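版块:设备选型与采购
主题:Romholm 家居操作工位,夹爪和仿真算力的预算怎么分

1楼 Naima Slaoui
楼主 发表于 09:12

Romholm 那边要搭一个家居物品操作工位,项目代号 Ki,任务以抓取、递送、放置为主,对象是日用小件。预算表 11 月交,现在卡在末端和仿真两块的分配上,列一下已知条件。

机械臂已有,单臂,法兰接口为标准圆形孔位,控制柜剩余两路数字输入输出,通信口空一个。

夹爪初选 Fernside 的平行两指电动款,报价单价 2540 欧,不含税,不含运费,质保 18 个月。含控制器,不含指尖。指尖有两种:标准铝指,以及带软垫的加长指,后者每副 300 欧。

备选 Ferkton 的三指款,价格高出一大截,交期也长,报价还没有正式回函,暂时不写进表里。

仿真侧目前用一台旧工作站,显存不够,开渲染后帧率下降明显。方案一是换显卡,方案二是租算力,每月按 200 小时计。

问题如下:
1. 夹爪买一套还是两套(一用一备)。
2. 指尖是否直接上加长指。
3. 仿真算力买还是租。
4. 有没有漏掉的科目。

总额不便公开,可以按“夹爪一套宽裕、两套偏紧”理解。

2楼 Sem Maes
发表于 09:40

先答第 4 条,漏项比较多:

线缆和拖链。夹爪随机线缆长度通常按短臂配,走外部线需要加长线,并且要确认是不是屏蔽线。
转接法兰。两家的孔位未必和你的臂一致,转接件单独加工,图纸确认加加工要排进计划。
急停和安全回路的改动。加了末端之后风险评估要重做,这笔费用往往落在别的科目下,到验收时才发现没有出处。
易耗件。指尖软垫算易耗件,不要放在固定资产里。
标定件。手眼标定板如果现有的尺寸不合适,需要重新买。

第 1 条我倾向于一套。单臂工位,夹爪停机时整个工位停机,这一点成立,但备件可以只备指尖和线缆。电动夹爪在这个负载下损坏的主要是指尖和接头,本体坏的概率低,而且在质保期内。

3楼 Dineo Mabaso
发表于 10:05

不同意只买一套。

质保 18 个月说的是免费修,没有说多久修好。Fernside 我们送修过一次,来回加排队,工位停了整整一个季度的后半段。期间人员工资照付,场地照付。把停机成本写进比较表,第二套 2540 欧很容易回本。

另外,两套夹爪可以一套装标准指,一套装加长指,换装时换整个末端,配快换盘。每次拆指尖重新标定,时间都耗在标定上。

4楼 Sem Maes
发表于 10:21

快换盘你没有算钱。主盘一个,工具盘两个,加上电气模块,价格不比第二套夹爪低多少。而且快换盘增加末端高度和重量,有效负载要重新核。

停机的账我接受,但前提是工位满负荷运行。Ki 第一年大概率做不到。楼主给一下计划运行时间。

5楼 Naima Slaoui
发表于 10:33

第一年上半段以仿真为主,实机每周开两到三天。下半段按每天开计划。实机启动时间取决于安全评估,还没定。

转接法兰和易耗件确实没列,已补。安全回路的费用去问了设施那边,答复是由项目承担。

6楼 Abdelghani Hamdy
发表于 11:02

既然前半年以仿真为主,预算应该按阶段拆,不要一次性下单。

阶段 A:只花仿真的钱。确定物品尺寸分布、所需开口、指长、接近方向。
阶段 B:按阶段 A 的结论选夹爪和指尖,下单一套。
阶段 C:运行稳定后按实际停机记录决定是否追加第二套。

这样质保也从真正使用时开始算。现在下单,夹爪在柜子里放半年,18 个月先扣掉三分之一。

7楼 Mostafa Benmoussa
发表于 11:18

阶段拆分的问题在财务。我们单位年度结余不能转,阶段 B 如果跨年,钱就没了。楼主先确认 Ki 的经费是不是同样规则。如果是,设备必须年内下单,可以和供应商谈延迟发货,质保从到货验收日起算,写进合同。Fernside 的代理商一般能接受,条件是先付一部分。

报价单上的有效期也看一下。过了有效期重新询价,价格只会往上走。

8楼 Naima Slaoui
发表于 11:45

经费不能跨年,规则和 7 楼一样。延迟发货这个办法可行,下午给代理商发邮件。

那仿真的工作就要赶在下单之前,至少把指尖形式定下来。

9楼 Dineo Mabaso
发表于 13:10

用仿真定指尖形式,我持保留意见。接触模型对摩擦系数很敏感,软垫的变形多数引擎里不建模,或者用一个刚体加高摩擦来代替。仿真里夹得住,实物上打滑,这种情况很常见。反过来也有。指尖材料只能用实物试。

300 欧一副的加长指,直接买一副试,比花时间调接触参数便宜。

10楼 Abdelghani Hamdy
发表于 13:26

材料和几何要分开。材料我同意用实物试。几何部分,包括开口、指长、干涉、遮挡,仿真够用,误差来源主要是物品模型和夹爪模型的尺寸精度,可以用卡尺核对。

楼主要定的是标准指还是加长指,主要属于几何问题。

11楼 Dineo Mabaso
发表于 13:34

加长指同时改变刚度。指越长,同样夹持力下指端挠度越大,夹圆形物体时接触面会张开。这一项也不在刚体仿真里。厂家手册里的额定夹持力通常给的是某一指长下的值,超出要降额,楼主找代理商要降额曲线。

12楼 Naima Slaoui
发表于 14:02

降额曲线已经写进问询邮件。附一个我们目前的仿真画面,夹爪模型是通用的两指模型,不是 Fernside 的。 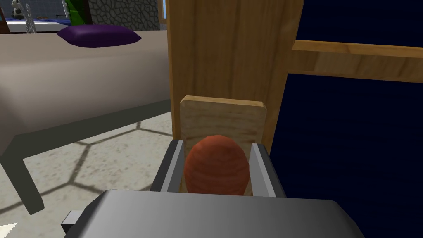 指尖选型我这边目前最关心的是腕部视角的遮挡,它直接影响相机要不要再加一台,而相机又是一笔预算。目前腕部视角下,蛋形物夹在两指之间,圆顶看得清楚,底部有一部分被夹爪本体挡住。要判断底部与支撑面之间的关系,只靠这个视角不够。背后那块浅色木板把红橙色的物体衬得很清楚,分割没有难度,换成颜色接近的背景就不好说了。因此倾向于增加一台固定外部相机,科目暂列在传感器下。

13楼 Sem Maes
发表于 14:25

外部相机我赞成,但要连支架一起算。支架刚度不够,臂一动就要重新标定,铝型材加底座的钱不要省。

遮挡这一项,也可以改腕部相机的安装位置,抬高并前倾,支架自己加工,比加一台相机便宜。缺点是离指端更近,近距离物体可能落在深度相机的盲区内。先查相机最小工作距离再定。

14楼 Abdelghani Hamdy
发表于 14:41

对 12 楼,补两个在仿真里可以很快做完的检查:
指长改成 Fernside 加长指的尺寸,相机外参不变,重新渲染一遍,比较物体底部的可见比例。
床、立柱、横杆这类大件附近,检查夹爪本体的外廓干涉。本体横向占得很宽,侧面还伸出一个连接件,靠近立柱时先碰到的多半是本体或线缆,指尖反而没事。碰撞模型里线缆接头要加上,很多人只导入外壳。

夹爪模型也要换。通用模型得出的遮挡结论不能直接用在 Fernside 上,让代理商给三维文件,正规报价都应该附。

15楼 Mostafa Benmoussa
发表于 15:03

回到第 3 条,算力。

每月 200 小时,先把用途拆开。如果只是做 14 楼说的这类几何检查和少量渲染,用不到这个数,旧工作站加夜间排队就可以。如果后面要批量生成带渲染的训练数据,200 小时也未必够。两种用途写在同一行,评审必问。

租用属于服务费,买显卡属于设备费。经费里哪一类剩得多,就往哪一类放。这个比单价比较更能决定结果。另外租用如果跨年,预付款能不能入当年账,问清楚再签。

16楼 Dineo Mabaso
发表于 15:20

买卡还要看工作站电源和机箱散热,旧机器换新卡常常连电源一起换。这一条加到漏项里。

第二套夹爪我还是保留意见。经费不能跨年的话,6 楼的阶段 C 就不存在了,明年未必有钱追加。

17楼 Abdelghani Hamdy
发表于 15:32

这一点承认,6 楼的方案以可以跨年为前提。不能跨年时,可以在合同里写第二套的选购权,锁定单价,期限谈到明年年中。明年有钱就执行,没有就作废,不占今年额度。

18楼 Sem Maes
发表于 15:37

选购权代理商不一定给。单价 2540 的东西,他们多半嫌手续麻烦。可以问。

19楼 Naima Slaoui
发表于 16:48

汇总一下,更新后的表结构如下,金额在内部表里填:

设备
Fernside 两指夹爪,一套,2540
转接法兰,一件,待图纸
外部固定相机及支架,各一
显卡,含电源更换,待核机箱

易耗件
加长指,两副,共 600
标准指,一副
加长线缆,屏蔽,备一根

服务
安全评估及回路改动
算力租用,拆为几何检查和数据生成两行,前者由旧工作站承担,计零

合同条款
延迟发货,质保自验收日起 18 个月
送修周期上限,超期提供代用机
第二套选购权,视代理商答复

代用机一条是看了 3 楼之后加的,如果对方同意,第二套的必要性会下降。Ferkton 今天仍然没有回函,本轮不再等。

显卡和算力租用目前两行都留着,评审前删一行。

20楼 Dineo Mabaso
发表于 17:05

代用机要写明型号相同、指尖接口相同,否则到手还得重新标定。标准指一副不够,至少两副,碰撞之后指尖变形是成对换的。

21楼 Naima Slaoui
发表于 17:14

已改为两副。代理商刚回,三维文件明天给,降额曲线需要转工厂。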